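棚13　本が斜めに倒れて背が読めない、出し入れがきつい
6月　記入：Erlinda Dela Peña

状態：対応済み（経過観察中）
場所：Fusthorpe閲覧室、窓側の棚13
対象：Drenholmの据え置き棚、棚板の内寸700ミリ
使用中の備品：Areoのブックエンド（金属、L字）
蔵書台帳：Tagle

症状

棚13の上から二段目で、本がまとまって斜めに倒れる。詰めて立て直しても、翌日にはまた傾いている。傾いた列は互いに押し合っているので、一冊だけ抜こうとすると隣も一緒に出てくる。戻すときは逆に隙間がなく、指を入れて広げないと入らない。

背の文字が下を向くため、請求ラベルも読みにくい。利用者からは「台帳では在架なのに見つからない」という問い合わせが続いた。探してみると、どれも同じ段の中にあった。大判の後ろに滑り込んでいたものもある。

同じ型の棚12と棚14では起きていない。棚12は文庫と新書が中心で、高さも奥行きもほぼ揃っている。棚14は図録だが冊数が少なく、横に寝かせて置いてある。棚13だけが大きさの混ざった段で、絵本、学習図鑑、薄い冊子、箱入りの教材が隣り合っている。

最初に疑ったこと

棚板の傾き。水準器を当てた。左右、前後とも気泡は中央に来る。棚板のダボは四か所とも奥まで入っていた。棚板を手で押しても動かない。棚板が原因ではないと判断した。

床の傾き。棚の脚の下に紙を差し込んでみたが、四本とも入らなかった。脚は全部床についている。アジャスターも緩んでいない。

転倒防止の金具。壁側の金具は6か所をねじで留めてある。一か所だけ手で回る程度に緩んでいたので締めた。ただし、これは棚の背が壁から離れるかどうかの話で、本の傾きとは関係がない。緩みは別件として記録しておく。

ここまでで棚そのものには異常なし。以後は並べ方と備品を見ることにした。

並びについて

この段では、本と箱が区別なく背を手前にして立ててある。もともとはシリーズごとに固めてあったが、返却のたびに空いたところへ入れていくうちに混ざった。問題になるのは次のような並びである。

まず、表紙の硬い大判の隣に、薄くて柔らかい冊子が来ている箇所。冊子は自分では立たず、大判に寄りかかる。大判のほうも底が狭いので、冊子の束に押されると少しずつ逃げる。一度角度がつくと、後から入れた本もその角度に合わせて入ってしまう。

次に、箱入り教材の両側。箱は中身が偏っていると重心が片方に寄る。中の冊子を取り出したまま箱だけ戻されていることもあり、その場合は軽くて簡単に押される。

それから、面のつるつるした表紙同士が隣り合う箇所。カバーに樹脂のフィルムが貼ってあるものは滑りやすく、列の途中で一冊が下にずれると、そのまま両側が寄ってくる。
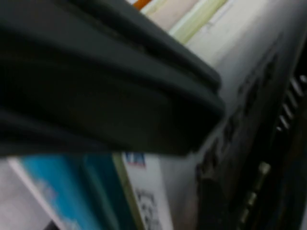 青緑の本（または箱）の右に白い背。白い背には青い小さなロゴがあり、その下に赤い細い線が入っている。

並びを直すときの目印は、請求ラベルのほかに背の色を使うことにした。ラベルは背の下のほうに貼ってあるため、傾いているときは隣の本に隠れやすい。色なら少し離れても見分けられる。ただし、白い背は何冊もあるので、白だけでは目印にならない。ロゴの色や線の有無まで控えておくと戻す場所を間違えにくい。

台帳のほうは、Tagleの備考欄に背の色を書き足すことにした。書き方は「背：白、ロゴ青」のように短くする。版元名は別の欄にあるので備考には書かない。色の呼び方は人によって違い、青緑を「水色」と書く人も「緑」と書く人もいる。この棚では「青緑」で統一する。

ブックエンドについて

段の右端にAreoのブックエンドを一つ置いていた。底板の上に本を載せて押さえる型で、薄い本なら十分に効く。ところがこの段では、右端の数冊を抜くと底板に載っている本がなくなり、ブックエンドが棚板の上をそのまま滑る。列の重みが右に逃げ、途中の本が斜めになる。

確かめるため、右端の大判を抜いてから列を軽く押した。ブックエンドは抵抗なく動いた。次に底板の上に大判を二冊戻して同じように押すと、今度は動かなかった。

底板の裏を見ると、滑り止めの薄いシートが片側だけ剝がれていた。残っている側にも埃がついていて、ほとんど効いていない。固く絞った布で拭いたところ少し戻ったが、剝がれた側はどうにもならない。

試したこと、その一

ブックエンドの裏に市販の滑り止めシートを切って貼った。置いた直後はよく止まった。二日後に見ると、シートの端がめくれて本の底に引っかかっていた。薄い冊子の下の角が一か所折れていたので、この方法はやめた。シートは全部剝がし、糊の跡を拭き取った。

試したこと、その二

段を詰めて、隙間をなくした。倒れる余地がなければ倒れないという考えである。たしかに傾きは止まったが、出し入れがかえってきつくなった。背の上端に指をかけて引く人が多く、背の布が浮き始めた本が出た。症状の半分は「きつい」ことなので、これでは直したことにならない。元に戻した。

試したこと、その三

段を区切った。ブックエンドを4つに増やし、段の途中に立てる。区切りごとに大きさを揃え、左から順に、箱入り教材、大判、普通の判型、薄い冊子とした。ブックエンドの底板には必ず厚みのある本を載せる。薄い冊子の区画だけは、冊子を直接立てずに紙製のファイルボックスに入れた。

結果はよかった。一つの区画で本を抜いても、隣の区画まで傾きが伝わらない。きつさもない。各区画の右側に手のひらが縦に入る程度の余裕を残してある。ファイルボックスの前面には請求記号の範囲を書いた紙を貼った。

この方法で続けることにした。剝がれていたブックエンドは使用をやめ、備品箱に「廃棄予定」と書いて入れてある。

作業手順（棚13、上から二段目）

一　段の本をすべて出し、台車に背を上にして並べる。床には置かない。
二　棚板を乾いた布で拭く。埃が残っているとブックエンドが滑る。
三　判型ごとに分ける。迷うものは背の高さで決める。
四　箱入り教材は箱を開け、中身が揃っているか台帳と照らす。足りないものは棚に戻さず、カウンターの下段に置く。
五　左端から立てる。区画ごとにブックエンドを入れ、底板に本を載せてから軽く押し、動かないことを確かめる。
六　背を棚板の手前の縁から指一本分下げて揃える。奥行きの浅い本も背の位置を合わせる。奥に空きができてもかまわない。
七　一番きつい区画から一冊抜いて、戻してみる。隣がついてくるようなら、その区画から一冊を下の段へ移す。
八　Tagleで棚番号と段を更新する。移した本は忘れずに。

作業は開室前に済ませる。一人でできるが、大判の図鑑は重いので、台車を棚に寄せてから下ろす。

やりとり

閲覧室担当より
薄い冊子をファイルボックスに入れると、背がまったく見えなくなる。利用者は背を見て選ぶので、表紙が見える置き方にできないか。

回答（Erlinda Dela Peña）
前面の低いファイルボックスに替えた。手前から表紙をめくって探せる。ただ、この型は前に倒れやすいので、入れる量は箱の半分より少し多いくらいにしてほしい。少なすぎると中で冊子がたわむ。

閲覧室担当より
替わっているのを確認した。高さは問題ない。子どもが座ったまま手を伸ばすと、箱ごと手前に引くことがある。

回答（Erlinda Dela Peña）
箱の底を棚板に面ファスナーで留めた。掃除のときは外せる。接着面が棚板に残らないよう、弱粘着のものを使っている。強い力で引けば外れるので、様子を見て知らせてほしい。

目録担当より
備考欄の背の色は、検索結果の一覧には出ない。詳細を開かないと見えない。一覧に出す設定は管理者権限が必要。

回答（Erlinda Dela Peña）
一覧に出なくてよい。棚の前で探すときは詳細を開いているため。設定は変えずにおく。

目録担当より
了解。それとは別に、棚13の本で段の欄が空白のままのものが残っている。検索すると棚番号だけが出る。

回答（Erlinda Dela Peña）
手順の八で更新が漏れたもの。日曜の閉室中に棚の前で一冊ずつ照らして入れた。目録側でも空白が消えたか見てほしい。

目録担当より
空白はなくなった。箱入り教材のうち一点が、箱と中身で別々に登録されている。箱だけを在架にしておくと中身が探せない。

回答（Erlinda Dela Peña）
箱の登録に統合した。中の冊子の書名は内容注記に移した。同じ形の登録がほかの棚にもあるかもしれないので、別の票を立てる。

返却時の戻し方

配架のときに守ってもらうことを、棚13の側板に貼った。文面は次のとおり。

「区切りの中で同じ高さのところに戻してください。入らないときは押し込まず、カウンターに置いてください。箱の教材は中身を確かめてから戻してください。」

以前の貼り紙には「番号順に」とだけあった。この段は区画の中で番号順なので、そのまま読むと区画をまたいで並べることになる。古い貼り紙は剝がした。

傷んだ本

作業中に傷みが見つかったもの。背の上端の布が浮いている大判は修理待ちの棚へ。下の角が折れた冊子は、当て紙をして重しをかけてから戻した。カバーのフィルムが端から浮いている本は、浮いた部分だけ貼り直した。フィルムの中に埃が入っていて少し白く見えるが、読むのに差し支えはない。

背ラベルが擦れて読めなくなったものは、印字し直して上から貼った。古いラベルを剝がすと背の紙も持っていかれるので、剝がさずに重ねる。位置は下の縁に揃える。背が細くてラベルが回り込むものは、番号が背の正面に来るように貼り、余りを裏表紙側へ回す。

残っている件

・Areoのブックエンドの追加。いま区切りに使っているものの一つは棚14から借りている。棚14に図録が増えたら返す必要がある。
・棚13の三段目。まだ倒れてはいないが、二段目から移した本で混み始めている。
・転倒防止金具のねじ。締め直した一か所が再び緩んでいないか、次の点検で見る。
・箱だけ残っている教材の中身。一点がまだ見つかっていない。

経過

区切りを入れてから、二段目の傾きは出ていない。「在架なのに見つからない」という問い合わせは一件あったが、本は別の利用者が閲覧席で読んでいた。薄い冊子の箱は一度外れていたので、面ファスナーを貼り直した。

次に傾きが出たときは、まず右端のブックエンドの底板に本が載っているかを見ること。載っていて滑るなら裏の滑り止めを見る。それで問題がなければこの票に追記する。

関連する票
・棚14　図録を立てて置けるか
・ファイルボックスの前面ラベルの書式
・Tagle　箱と中身が別登録になっている教材
・Drenholm棚　転倒防止金具の緩み
・返却台車の車輪が鳴る
・背ラベルの重ね貼り、貼る位置について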